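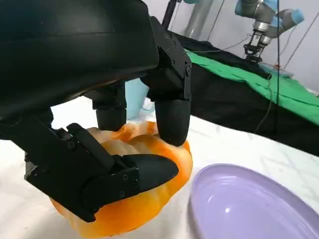

Mutua Simiyu has written to ask whether the plate should always be the first thing put on a table, or whether a centrepiece may be set down before it and the rest arranged to suit. He adds that in his own home the gourds come out early and stay out, and that the plates have to find what room they can.

The question is a fair one and is taken up in the notes on this page.

Home | Collections | Galleries | Learning | Visit | Contact
Filed under: Galleries > The Everyday Table
Print this page | E-mail this page

The Everyday Table: Plate, Mug and Pumpkin

The Prundisard Collection of Household Things, Brirnevport, holds 573 objects for use in teaching. Most are plain. They were chosen for their shape, colour and size, and for the part they play at an ordinary meal, and very few would attract notice in a shop. This gallery concerns one of the smallest groupings, made up of three pieces: a shallow lavender plate, a light blue mug and a small pumpkin in orange and cream.

The text has been prepared by Faith Nzioka for visitors, schools and evening classes. It may be read alone or together with the printed guide to the Vonton Room.

The plate

The plate is pale purple and shallow, with a raised rim and a flat inner surface. Students are asked to begin with it, as its place on the table decides a good deal of what follows. In answer to Mr Simiyu, our usual practice is plate first and centrepiece second when the table is laid for one person. When it is laid for a company, the order is reversed, and the centrepiece is placed before anyone has thought about seats.

Neither practice is a rule. Earlier editions of the guide did call it one, and a number of teachers wrote to object. The wording was changed in the present edition.

Lavender is a cool colour and sits quietly on white. Visitors sometimes ask why the plate is shown without food. In the opening exercise the rim and the flat of the plate are studied by themselves, and food is introduced in the second session.

The mug

The mug is light blue with a turquoise tint, darker inside than out. It is made of plastic with a matt finish and narrows slightly towards the base. The body is otherwise a simple cylinder, and the handle is C-shaped.

Handles receive more attention in the classes than visitors may expect. A handle turned towards the middle of the table reads differently from one turned out towards the edge, and a right-handed drinker and a left-handed drinker will not agree about which is convenient. Classes try both. The guide recommends that a mug standing to the left of a plate should have its handle turned in, so that the eye is led across to the plate.

The distance between mug and plate is left to the student. Those accustomed to small kitchens tend to set the two close together. In the Vonton Room there is space to try a much wider arrangement, with the mug well back and to the left and the plate nearer the sitter.

The pumpkin

The pumpkin is small and squat, with rounded ribs and shallow grooves between them. Its orange and creamy stripes run from the top down the sides, and the top is slightly flattened, with a dimple where the ribs meet. It supplies the only warm colour in the grouping.

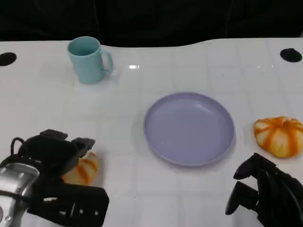 A centrepiece need not be in the centre. The term is an old one and suits long tables with people on both sides. On a table laid for one, a low object set beside the plate leaves the middle free for dishes and does not come between the sitter and the person opposite. It should be near enough to belong to the setting and far enough away to be clear of the elbow.

Classes are also asked to consider the season. Teachers have remarked that a pumpkin is out of place in June, when the grouping is most often requested by schools. The collection takes the view that an ornament may be kept on the table for as long as the household enjoys it. Shape and colour are the subject of the exercise, and both can be studied in any month.

The surface

White was chosen for the surface after several colours had been tried. It shows the shadow of each object clearly, which helps students to judge how firmly a piece seems to sit. It also reflects overhead light, and those who wish to draw the grouping may find that a small change of seat removes an unwanted bright spot.

A dark background is preferred for drawing. Pale walls make the far edge of a white table difficult to follow, particularly in the afternoon.

Using this gallery

Schools may borrow the guide for 12 weeks. It contains outline drawings of the three pieces, a blank table plan and notes for the teacher. Classes should be booked through the Learning page, and the Vonton Room can be prepared for drawing on request. Pencils only, please.

The next gallery in the series deals with bowls and serving spoons. Comments on the order of laying are welcome and may be sent by way of the Contact page; a selection will be added here.

Page last revised: June 20, 2025

Previous gallery | Next gallery | Back to Galleries
Print this page | E-mail this page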